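Yau Cabinet Runs: data card and README

Simulated robot episodes from the Trimbridge robotics club

What you are looking at

Yau Cabinet Runs is a set of 1308 short robot episodes collected in simulation by the after-school robotics club at Trimbridge. We built it over one school year, mostly on Tuesday afternoons and in a lot of spare minutes at lunch. It started as practice material for the Rinidside Student Robotics Challenge and then kept growing because we were having too much fun to stop!

Every episode was driven by a student with a pair of hand controllers. No scripted motion, no replays with noise added. If the robot wobbles, one of us wobbled.

We're sharing it so other school teams can train on it, poke at it, and tell us what we got wrong. You don't need a real robot or an expensive computer to get started. Our smallest baseline trained overnight on a club laptop with the lid propped open.

What's inside

The episodes are split by room. There are 11 rooms, and each one has its own mix of walls, floors and furniture finishes. The task text stays the same across rooms, so you can train on a few and test on the ones your model has never met. Each episode has:

- camera video, one file per camera
- joint positions for both arms
- gripper opening, left and right
- one line of task text, written by the student who drove
- a success flag (read the section on labels before you trust it)

There are 17 task texts in all. Most of them are about getting something onto, off or along a piece of furniture. We kept the wording exactly as typed, so expect a few spelling surprises in the raw file. A cleaned-up version sits next to it if you'd like tidy text.

Cameras

We record from a head camera and from cameras on the wrists. The wrist views are our favorites. They look straight out past the fingers, which makes it much easier to judge how far a fingertip is from a surface. They also swing all over the place when you drive fast, and level surfaces can show up at some pretty wild angles. In the still below the fingers are open over a gray wood-grain surface, with the brick wall off to the left.
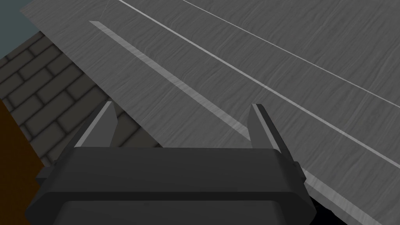 Getting started

1. Download the archive and unpack it into a folder called yau.
2. Install the Drarkar loader. It's a small Python package the club wrote, and the setup file is in the tools folder.
3. Run the check script. It opens every episode and prints the name of any file it can't read.
4. Open the viewer and step through a handful of episodes by hand. Please do this before you train anything! We skipped it the first time and lost a week to a swapped left and right gripper column.
5. Train the starter model with the default settings. The sample config uses 100 episodes from a single room and is a nice quick test that everything is hooked up.

The loader gives you frames and robot states lined up in time. If you'd rather read the files yourself, the column names are listed in columns.txt and there is nothing clever hiding in the format.

How we collected it

Drivers worked in pairs, one on the controllers and one watching the screen and typing the task text. After each run the watcher marked it as a success or a miss, and then the two switched places. New members drove in a warm-up room that isn't part of the release until they felt comfortable, and some of them were better than the rest of us inside an hour.

Small objects start in random places within each room, so no two episodes begin quite the same way. The furniture stays put within a room. Lighting is fixed too, and we know that's a limit (it's on the list for next year).

The head camera is where you see how crowded things get. The robot's own body fills a good piece of the view, both arms reach up into it, and thin objects can end up crossing an arm or sitting in shadow. We left all of that in. A model that only ever sees a neat, open view has a hard time in the competition rooms, and so did we!

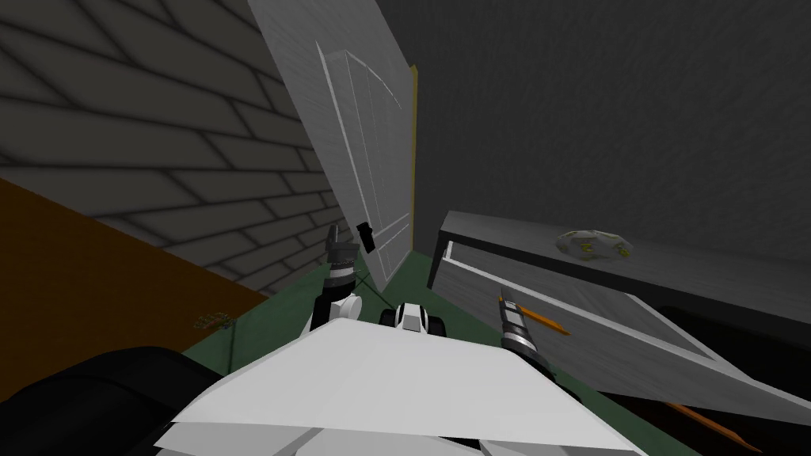

Head view: left gripper in front of the tall white panel, right arm reaching toward the gray cabinet.

About the labels

The success flag is one student's opinion at the end of a run. We went back over two of the rooms with a second watcher, and the disagreements were nearly all about objects resting close to an edge. Is it on the cabinet if half of it hangs over? We argued about this for an entire meeting and decided yes, as long as it stays there when the arm moves away. Rooms labeled before that meeting may follow a looser rule. They are marked "early" in rooms.txt.

Misses are included on purpose. Filter them out for plain imitation learning, or keep them if you want to train something that can tell a good run from a bad one. One of our teams built a success checker that way and it was a blast to work on.

Known problems

- Thin objects sometimes sink a little into whatever they touch. It's a physics setting, and the newer rooms have it less.
- Cables and other skinny parts flicker in the smaller video size.
- Drivers mostly reached with the right arm. If your model ignores the left one, that's probably why.
- A few task texts name a color that doesn't match the object. Those are in the errata file, and we'd love to hear about more.
- All the textures are flat and clean compared with a real classroom. We haven't tested anything trained here on a real robot, so please don't assume it carries over.

Using it

Free for classes, clubs, competitions and homework. If you put it in a report or on a poster, call it Yau Cabinet Runs and mention the Trimbridge robotics club. If you change the files, say so and give your version a different name so people don't mix them up.

There are no recordings of people in the set, and the driver names were removed from the logs before release.

Helping out

We'd be thrilled to get new rooms! The room template is in tools/room_template, with notes on wall and floor textures and how big furniture can be before the arms can't reach across it. Send in one room at a time with at least a few test episodes, and run the check script first. Fixes to the loader are welcome too, even tiny ones - the error messages could use some love.

The next release is planned for December and will add moving lights and more left-arm driving.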